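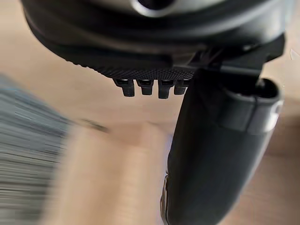 By the Kallia Sports Reference editors. Last revised 17 Jul 2023

The Plernano Shield is an annual amateur baseball series between the towns of Plernano and Grondcombe, held each August at Rosenthal Park. It is the oldest fixture in the Kallia League, a distinction both towns mention often and the rest of the league tries not to.

The winner is the first side to take 4 games. Ties are permitted after dark, the park having no lights and the league no plans to buy any.
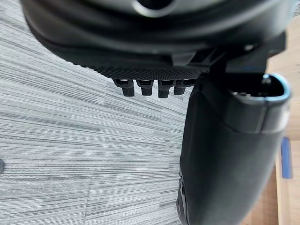
Lost seasons

The series has been called off 2 times, both over umpires' pay. The second dispute concerned mileage and lasted 40 days. Grondcombe still claims that year's title on the grounds that it showed up.

Crowds of up to 340 are recorded, mostly by Plernano.

Related articles
Kallia League
Rosenthal Park
Grondcombe Baseball Club
Tie games in amateur baseball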